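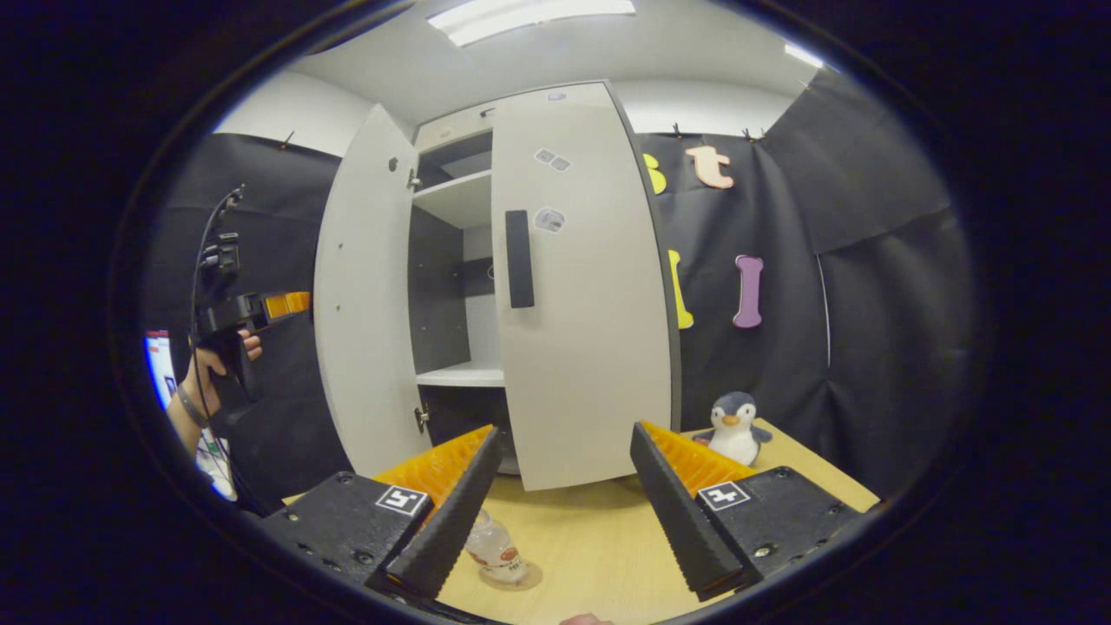
Chapter 2

Where Does It All Go? Storage, Stock and the Small Business

I ran out of paper bags on the busiest morning of my first summer. I had a shop full of people, a queue out past the door, and nothing to put anybody's bread in. I knew I'd ordered bags. I could remember ordering them! What I couldn't remember was where I'd put them, and by the time I found them (under the stairs, behind a box of Christmas lights) it was gone noon and the queue had wandered off to the supermarket.

I tell that story to every new group because it's what this chapter deals with. Chapter 1 was all about money coming in and money going out, and most students like that part, as you can see it happening on a bank statement. Stock is quieter. It sits on shelves and in boxes and doesn't complain, and meanwhile it's tying up your cash, taking up room you pay rent on and, if it's food or drink, getting older by the hour.

Let's get the word itself sorted out. When I say stock I mean anything a business holds in order to sell it, or to make something it will sell, or to keep itself running. Accountants split these up. Goods for sale are one group, raw materials are another, half-made things are a third, and the stuff you use up along the way (till rolls, cleaning cloths, my wretched paper bags) usually gets called consumables. You'll meet all four again in Chapter 5, when we put a value on them for the year-end accounts. For now I just want you to notice that they behave differently. If a bakery runs short of one kind of jam, it sells another kind. If it runs short of flour, it shuts.

We'll be following two businesses through this chapter. Dallum is a corner café that sells coffee, sandwiches and bottled drinks. Astier is a small wholesaler that supplies cafés like it, and its people think in pallets where Dallum thinks in cupboards. I've picked them because they sit on either side of the same order form, and I find it helps enormously to look at one delivery from both ends.

Start with Dallum. The café sells 10 cases of bottled water in a normal week in July, and a case takes 2 days to arrive once it's been ordered. So how low can the pile get before somebody has to pick up the phone? Have a go at that on the back of an envelope before you read on. You'll need to decide how many days a week the café opens, and whether a hot spell counts as normal, and you'll probably find yourself wanting a bit extra just in case. That bit extra has a name, buffer stock, and the level at which you pick up the phone is the reorder point. There, you've met the two most useful ideas in the chapter and we've hardly begun.

Now look at it from the other side. Astier had 255 customers on its books last year and carried 1,905 different lines, from sugar sachets to catering foil. Each of those customers would love everything to be in the warehouse all the time. Astier would love to hold almost nothing and have it turn up an hour before it's needed. Neither gets what they want, and the space between the two is where the interesting decisions are made. Should a wholesaler keep a line that only three cafés ever buy? What if those three are also its biggest customers for everything else?

Then there's the plain business of putting things away, which textbooks tend to skip and which I care about a great deal (see paper bags). A stock record can tell you that you own something. It won't help much if the person on shift can't lay hands on it. So before we do any sums, I'm going to ask you to think about cupboards, shelves and labels, and about who opens them. The everyday things go between knee and shoulder height. Heavy things go low. Older stock goes at the front so it leaves first, a habit known as first in, first out, or FIFO, and if you learn nothing else from me please learn that one.

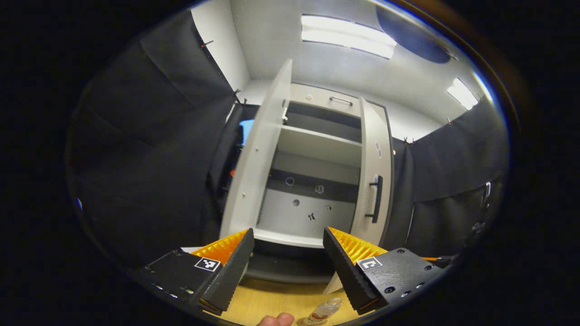 Tokgöz disagrees with me on this and says that a small place should forget about FIFO for anything that doesn't go off, store it wherever it fits, and spend the saved time serving people. I was asked to put that in, and I'm glad to, as it's a fair point. Napkins don't have a use-by date. My own feeling is that habits leak: if staff shove the napkins in any old how, sooner or later they'll do the same with the milk. But you'll find decent managers on both sides, and Exercise 2 at the end of the chapter lets you argue it out with a partner.

A word about software. Plenty of shops now use a stock program linked to the till, and we'll be using screens from one called Stetus in the second half of the chapter. It's good. It takes a case of water off the total when the last bottle goes through the till, and it will nag you when you hit the reorder point. What it can't do is notice the case that got dropped down the cellar steps, or the sandwiches that somebody gave away at closing time. That's why we still do a stock count by hand, with a clipboard and cold fingers, and why the count and the screen never quite agree. The difference is called shrinkage, and we'll spend a whole section on it.

Before you turn to Section 2.1, please do one small job. Choose a cupboard at home, any one you like, and write down what you think is in it without opening the door. Then open it and write a second list. Keep both pieces of paper, as you'll need them for the first exercise.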